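Stick trusses: glue joints failing before the members do
Forum index > Model Structures > Small timber and stick work

gusset_plate
Joined in July, 14 posts

I am building a set of small Warren trusses out of thin wooden sticks for a load test. Span is 323 mm between supports, depth is one panel, members are single sticks with lapped joints. Glue is ordinary white wood glue, clamped with clothespins.

Every truss so far has failed at a bottom chord joint. The sticks themselves come away whole. On the last one the lap opened at the panel point next to midspan and the whole thing folded sideways. Load at failure was 117 N, hung from the center joint.

By my math the bottom chord should carry a lot more than that in tension. What is the usual fix? Longer laps, different glue, or gussets?

lap_and_scarf
Moderator

Short laps on round sticks give you a line of contact and very little else. Two cylinders touching along their length have almost no bonded area unless the glue fills the gap on both sides, and white glue is a poor gap filler. It shrinks as the water leaves.

Sand a flat on each stick where they meet. You do not need much. Take off a quarter of the diameter, test the fit against the light, then glue. That alone should move the failure somewhere else.

gusset_plate

They are round, yes. I had assumed the glue fillet was doing the work. I will try flats.

Does it matter which grit?

lap_and_scarf
Moderator

150 is fine. Finer than that and you are polishing. Wipe the dust off with a dry cloth before you glue.

Rendis

Disagree that this is mainly a contact area problem. Read the failure again. "The lap opened and the whole thing folded sideways." A lapped joint puts the two members in different planes. The pull in one stick is offset from the pull in the next by a full diameter, so every joint has a bending moment trying to peel it open. You can sand flats all evening and the offset will still be there, only slightly smaller.

Use butt joints with a thin card gusset on each face. The centerlines then meet at one point, which is what the truss calculation assumes in the first place.

lap_and_scarf
Moderator

The offset is real. I would still sand the flats first, as it is the smaller change and he can compare against the 117 N figure with only one thing altered. If you change joint type, glue area and symmetry all in one go you learn that the new truss is better and you don't learn why.

Rendis

He asked for the fix. He didn't ask for a research program.

Mandla Mkhize

Both effects are present and they add. Peel stress at the end of a lap depends on the offset and on how stiff the glue line is. A flat reduces the offset and increases the area, so it helps twice. A double gusset removes the offset almost entirely, and puts the glue in shear, where it is strong.

Some other points.

Sort the sticks before you build. Cheap sticks vary a great deal in grain direction. Hold each one at both ends and look along it. If the grain runs out the side within a short distance, use that stick for a lightly loaded web member or throw it out. A stick with straight grain breaks with long splinters. One with runout snaps off on a short slant at a much lower load.

Compression members will buckle long before they crush. Doubling the top chord and gluing the pair along the full length is worth more than doubling the bottom chord. If you only tie the pair at the ends, you get two slender sticks and very little benefit.

Do not load it the same evening. Give the glue a full day.

Lokis

Seconding the sorting. I bend every stick a little by hand and put them in piles by feel, stiff ones to the top chord. It takes longer than the building does.

What I don't agree with is doubling the top chord on a truss this short. The unsupported length is one panel. Has anyone run the buckling number, or is this habit?

Mandla Mkhize

In the plane of the truss the length is one panel. Out of plane it is the full distance between lateral supports, and he has not mentioned any. His truss folded sideways.

Lokis

Fair. A single plane truss with no bracing is going to do that whatever the chord size. So the answer is two trusses side by side with cross members at the top joints, and diagonals between those.

gusset_plate

Single plane, no bracing, correct. It was held upright at the supports only.

Plan, then: straight-grained sticks for the chords, flats sanded at 150, two trusses joined with cross members and top diagonals. I will make 3 pairs so that I have a spread of results. Gussets in the next batch if the joints still go first.

Rendis

They will still go first. Cut the gussets while the glue is out.

lap_and_scarf
Moderator

One note on the test itself. Hang the load from a cross member that bears on both trusses, and put a short loop of cord between the hook and the weight. If the weight swings, the cord takes some of the side force out. Add weight in small steps and wait between them. Glue creeps, and a joint that holds for a moment may let go a little later under the same load.

Satton

Coming at this from balsa, but is there any reason to stay with white glue? Thin CA wicks into a tight joint and is done in seconds.

Mandla Mkhize

CA is brittle in peel, and peel is the problem under discussion. On a well-fitted gusset it would be acceptable. On round laps I would keep the white glue and wait.

gusset_plate

Sorting sticks now, chords to follow. Will post numbers when the first pair has been loaded.
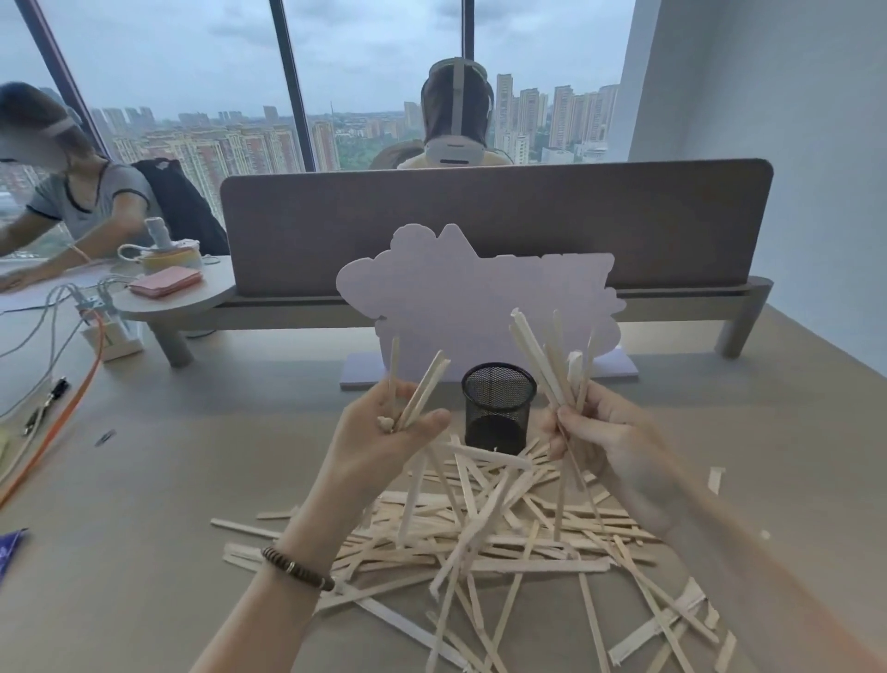
Gazi
Should the diagonals between the two top chords be glued on before or after the cross members?

lap_and_scarf
Moderator
After. Set the cross members first with the two trusses standing square on a flat board, let the glue harden, then cut each diagonal to fit the bay it goes in.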